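Arnden Open Day: Frequently Asked Questions

Updated after the session of 6/11/22. Questions about parking and school bookings are answered on the visitor page.

What is shown at the open day?

The Arnden lab runs a two-arm robot on small kitchen tasks. The bench holds a rice cooker, plates and a few food items. Visitors watch several attempts at a task and may ask the operator questions between attempts. There is no stage program and no set running order.

Is the cooker switched on?

No. The demonstration concerns handling only: the lid, the pot and the items placed around them. Nothing is cooked and nothing is served.

Why is there tape on the bench?

The brown paper is marked into cells with blue tape. Staff use the cells to set out objects before an attempt and to vary the layout from one attempt to the next. The lines were laid by hand and are not a calibrated reference. Object positions are recorded by cell, and an object may sit anywhere inside its cell. 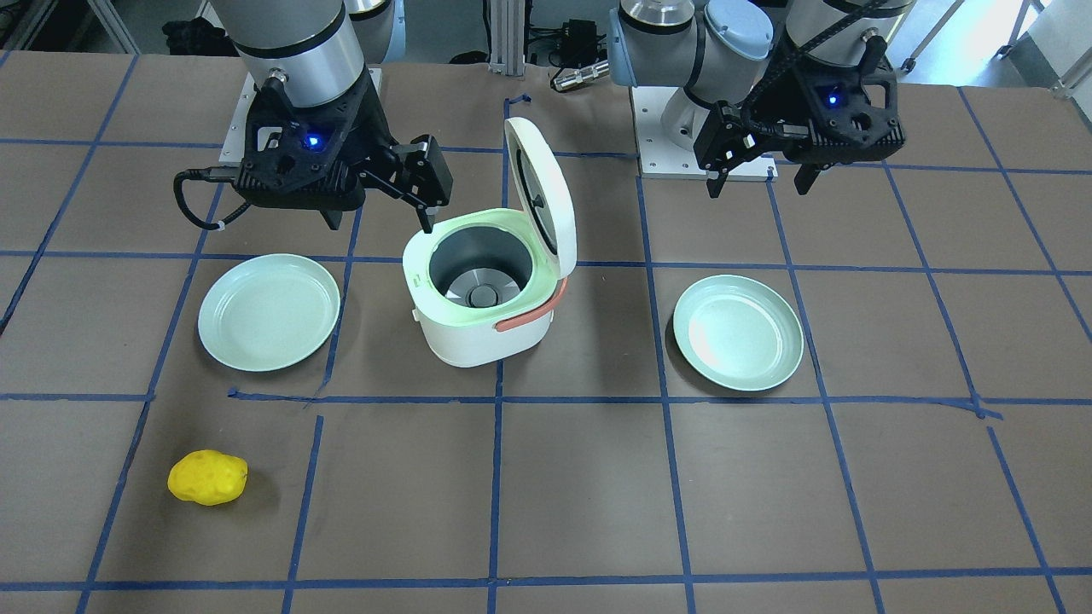 Karine Ross wrote to us afterwards that the grid was the part she wanted explained earlier. She had assumed the arms were steering by the tape, and she asked that the point be made at the door next time. She also wanted to know whether the robot would cope on a bare table.

The arms do not follow the tape. On a bare table the control software, Memon, would run in the same way, but we have not tested that arrangement enough to demonstrate it. A note on the grid has been added to the sheet handed out at the entrance.

How does the robot see what it is doing?

It uses fixed cameras at the bench and a small camera at the gripper. The fixed views cover the layout as a whole. The gripper view covers the area in front of the fingers, where the fixed views can be blocked by the arm itself. Both are recorded for every attempt.

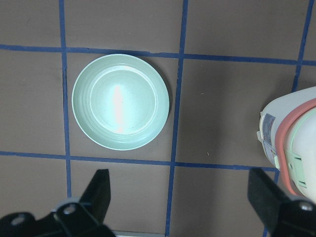
Glare from the overhead lighting is a known problem with glossy tableware. We have left the lights as they are, as a home kitchen would be no kinder. Matte plates were tried in February and put back in the cupboard.

How many attempts are recorded?

The set behind the current demonstration holds 2698 attempts, of which 194 were discarded for faults in recording. Failed attempts are kept and labelled as failures. A visitor may see the robot miss a grasp, and the operator will normally let the attempt run to its end.

Can I operate the arms?

Not at the open day. Hands-on sessions are booked separately through Hagos Mekonnen and are limited to adults who have completed the safety briefing, which takes 15 minutes.

How close can visitors stand?

Behind the floor line at all times while the arms are powered. Staff may reach over the bench when the operator has called a stop. Children must be with an adult.
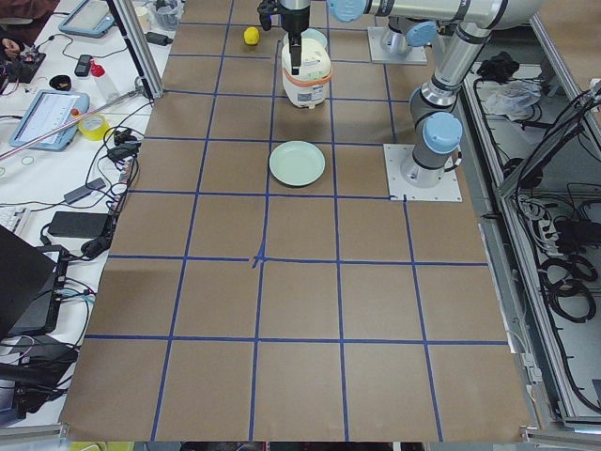
Bags are left on the racks by the entrance. Power and data cables run beside the bench, so please do not step past the line to pick up a dropped item. Ask a member of staff to fetch it.

May I take photographs?

Yes, without flash. Please do not photograph laptop or tablet screens.

Is the software available?

Memon is not released. The scheduling tool, Clulis, can be requested by university groups in writing. We do not supply drawings of the gripper.

When is the next open day?

The date has not been set. Notices go to the mailing list, which has roughly 800 subscribers, and places are allocated in order of reply.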